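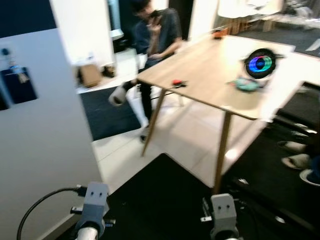

Jurkus Two-Arm Bench Kit, Rev C
Build and equipment page, updated 2025-11-12

The Jurkus kit is a pair of arms with parallel grippers and a camera at head height, built in the Piltgate shared workshop for tabletop pick-and-hang work. It is supplied as parts plus drawings. The buyer provides the stand, the floor mat and a computer.

Base configuration
Arms: two, left and right, mirrored
Payload: 500 g per arm at full reach
Gripper opening: 30 mm standard, 26 mm with padded fingers
Supply: Dlamini bench supply, sold separately
Controllers: handheld, one per operator hand
Price: 3,300 for the full kit, arms and camera mount included

Setting up at a table
Place the stand so that both grippers clear the near edge of the table with the elbows bent. A table with slanted legs needs more room than a square one, as the fingers can catch a leg on the way up. Start with the arms low and bring them up one at a time. Clear anything fragile off the near third of the tabletop before the first powered move.

Soft toys, key fobs and folded paper are good first objects. Shiny round objects are harder for the camera, and lit displays can throw off the automatic exposure. Lock exposure before recording positions. 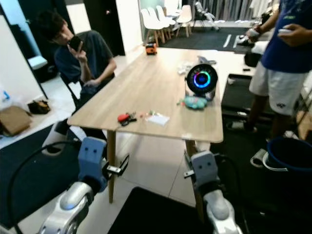 Both arms at the near edge of the table, second person with handheld controller at right.

Cable routing
Each gripper cable leaves the housing in a loose loop and runs down beside the forearm. Do not tie it tight at the wrist. Rev B used a shorter cable, which pulled at the connector when the wrist rolled past its midpoint. Rev B owners can order the longer cable from Rernton under the same part name.

Hook panel
The hook panel is the standard test piece for the kit. It is a flat white panel with a strip of seven hooks, stood upright on the floor. The usual exercise is to take a key tag from one hook and hang it on another. Rings are easier to place than bunches. A bunch of keys swings after release, so leave a pause in the program before the fingers close again.

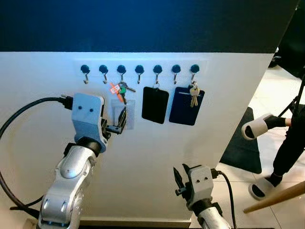

Hook panel with keys on the third hook and tags on the fifth and seventh.

Known limits
The padded fingers slip on flat plastic tags thinner than the pad groove. Use the bare fingers for these.
Arm speed is capped in software while both controllers are active.
The head camera loses sight of the fingertips when the forearms are fully raised.

Availability
Rev C kits ship from Piltgate. The next batch is due in January. Spare fingers and pads are in stock.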